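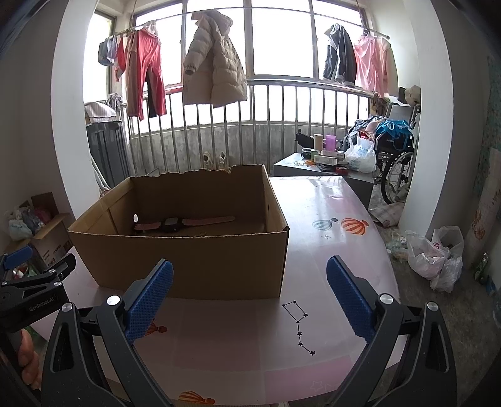 A gripper held by hand, pointing at a box with a watch in it.

Search this site Enter a word Go

How Do You Show a Robot What to Do?

A robot does not know how to pick up a watch. Someone has to show it. One way is to hold the robot's "hand" yourself and do the job with it.

The tool for this is called a hand-held gripper. It has two fingers that open and close. The fingers have blue pads on the inside, with a bumpy pattern that helps them grip. A person holds the handle, and a camera on the tool records what is in front of the fingers.

Valquíria Xavier teaches robots this way at a workshop in Brerudcombe. Her robot is called Gilbert. Before Gilbert tries a new job, she does it herself 200 times with the grippers. She might take a bracelet out of a box, set it on the table, and then put it back. Each try is called a demonstration.

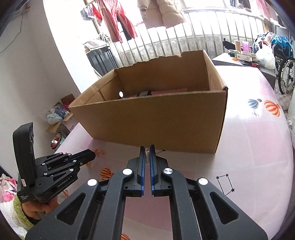

Some jobs need two grippers, one for each hand. You could use one to hold a box still and the other to reach inside. Try this at home with two pairs of kitchen tongs and a sock. It is slower than using your fingers, and you will drop the sock.

After the demonstrations, a computer program studies the recordings. It looks at where the grippers went and when the fingers closed. Then it works out how a robot could make moves like those.

Small, thin things are hard to pick up. A chain can slide out of the gripper. A flat coin sits so low that the fingers may miss it. In March, Gilbert tried to pick up a coin 40 times and dropped it 39 times. Valquíria went back and recorded 107 more demonstrations with coins.

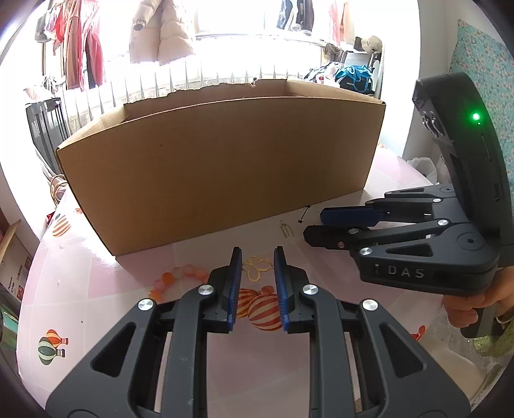

Two grippers, with a butterfly pendant and a bead bracelet on the table between them.

Another way is remote control. The person moves a controller and the robot copies the move, even from another room. Dorian Lemaire uses remote control when a job is too heavy for hand-held grippers.

Words to know
Gripper: the part of a robot that holds things.
Demonstration: doing a job once so that a robot can learn from it.

Last updated: March
Contact Skomolero | Copyright Skomolero | Back to top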